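Boards > Party & Craft > Balloon Projects > Balloon heads: what goes under the mask?

Reading time: 6 minutes

Last updated: December

**pinwheel_kate**
Ok so doing balloon heads for the school winter thing. Plan is a light blue balloon, one of those thin see-through plastic face masks over the front, done. Snow people basically. Need 18 of them.

Problem is the mask just slides off. It's so light you'd think it would stay put but the balloon is round and the mask only touches at the nose and chin. Tried double sided tape, popped two. Tried glue dots, they leave a gray smear when you move them.

What are people using?

**mo_in_the_garage**
Static. Rub the balloon on a wool hat, put the mask on, walk away. Free.

**tilly.h**
Static works for an hour lol. then somebody opens a door and it's on the floor

**mo_in_the_garage**
Depends on your air. Dry room in winter, mine stayed up all evening.

**tilly.h**
ok but she needs 18 of them in a school gym with kids breathing on everything. That is not a dry room

**Fandton_Fan**
What shape balloon? A round one is never going to hold a face mask. You want it underinflated so it goes long, like a teardrop, knot at the bottom where the chin is. Face sits on the wider part. I stop blowing well before it gets tight. Also less likely to pop when you squeeze it.

**pinwheel_kate**
Mine are pretty full. Will try less air. Would rather not lose the size tho, they need to be seen from the back row

**Fandton_Fan**
Get bigger balloons then and underfill those. Same size, softer skin.

**notburga_i**
Notburga Imhof here, I did the Mösli club table last year so I have made far too many of these. Things I would tell you:

Gather the top of the mask. The loose plastic above the forehead, pinch it together over the crown of the balloon and twist it like a candy wrapper, then a tiny rubber band or thread round the twist. Now the mask is a bonnet and has something to hang from. One person pinches, another holds the balloon from the side. Alone it is miserable, I have tried.

Tape only at the knot. The rubber is thick there. Anywhere else you are asking for a pop.

Put a piece of cloth under the balloon. Old dish towel, felt, anything a bit rough. On a bare table it rolls away the second you let go. Doesn't need hemming, mine was all threads.

**tilly.h**
the bonnet thing is smart. stealing that

**mo_in_the_garage**
Twisting pulls the face up though. Eyes end up on the forehead. I don't love how it looks.

**notburga_i**
Only if you pull hard. Set the chin first, hold it there, then gather what is left over. If the nose moves you've pulled too much.

**mo_in_the_garage**
Still say static is cleaner. No bands, no twist showing

**Fandton_Fan**
You can hide the twist with a hat. They're snow people mo

**dragonfly593**
Jumping in bc nobody said tissue. Single ply of white tissue over the balloon, THEN the mask. Gives you a skin color under the plastic so it doesn't look like a blue alien. And it grips a little. The tissue sticks to the balloon all by itself if you've rubbed it

**pinwheel_kate**
Blue alien is kind of the look now, but ok. Does it wrinkle?

**dragonfly593**
Yes. Wrinkles like crazy. I call it frost

**tilly.h**
Tried tissue for a cloud thing once. it goes where it wants. You put it on the left and it slides round to the bottom and folds itself up into a triangle and then you can't get it off without rubbing, and rubbing makes it worse. Would not do 18

**dragonfly593**
You tear it small. Little patches, overlap. Like papier mache without the paste.

**tilly.h**
so now it's 18 heads with a hundred little patches each. by December??

**notburga_i**
Agree with tilly on this one, skip the tissue for a big batch. For 2 or 3 on a windowsill it is pretty.

**pinwheel_kate**
Can somebody show me the gather? I get the words but my hands don't. Also if anyone has the tissue doing its thing, I want to see how bad

**Fandton_Fan**
Gather, and tissue on the cloth, both on a pale blue one:
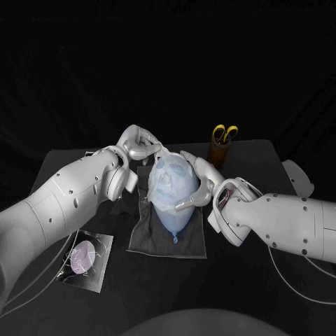
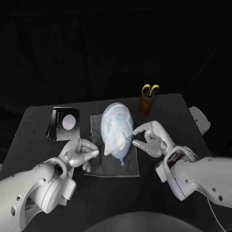
Other thing, scissors. Keep them standing up in a cup, blades down, well back from where you're working. I've lost more balloons to scissors lying open on the table than to tape.

**pinwheel_kate**
OK that helps a LOT. I was gathering way too low, down by the eyebrows. no wonder

**mo_in_the_garage**
Fine, it looks better than I pictured. I'd still rub it first.

**notburga_i**
Rub it first, yes. I never said not to! Static to hold it while you work, the band to hold it after.

**dragonfly593**
where's everyone buying masks? mine came from Zinudholm and they crack along the nose if you look at them wrong

**tilly.h**
Same ones. Warm them in your hands a bit first. Or buy the Henia ones, softer, but they come folded so there's a line down the face

**Fandton_Fan**
The line mostly goes away once it's over the balloon. Mostly.

**pinwheel_kate**
Update. Made 6 last night with less air, rub, chin first, twist, little hair elastic. Five still on this morning. The sixth let go at the twist, think I only wrapped the elastic once. No pops!! Tissue on one as an experiment and tilly was right, it's all down by the knot in a wad. My daughter says it's a beard so it's staying.

How are you all transporting these. 18 balloons in a hatchback, I'm scared

**notburga_i**
Big clear trash bags, three heads to a bag, knots down, don't tie the bag too tight. And not next to the heater. Warm car, air expands, bang.

**mo_in_the_garage**
Or do the blowing up there and only bring the masks

**tilly.h**
mo she'd be there at 5 am

**mo_in_the_garage**
Bring a pump.

**pinwheel_kate**
I have a pump, it wheezes. Bags it is. Do the masks scratch each other in the bag or is that ok

**Fandton_Fan**
Scuffs a bit. Dish towel between, you'll already have them out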